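Kleiner Thread von der Serverzelle, Stand September. Wir haben die Firance 2 ja erst frisch übernommen und gleich mal alles neu eingemessen 🧵

Problem war die Ablageposition vom Prozessor. Nach dem Fingerwechsel lag der Nullpunkt daneben, und das Programm kennt da keinen Spaß. Eckhard wollte das Werkzeug komplett neu vermessen, ich nur den Offset anpassen. Eckhard hat gewonnen.
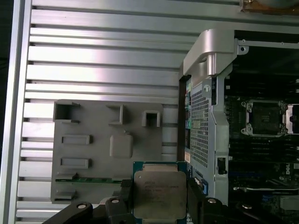 CPU in der Zange, links die graue Aufnahme auf den Profilen, rechts der offene Server mit dem leeren Sockel.

Tempo zum Einrichten auf 20 Prozent, Punkt 609 neu geteacht und dann die Schrauben an den Fingern nochmal nachgezogen (Drehmoment steht im Zellenbuch, bitte auch wirklich reingucken!!).

Nandini schaut sich morgen noch die Greifkraft an, die ist mir ein Tick zu hoch. Und wer hat eigentlich den kurzen Inbus?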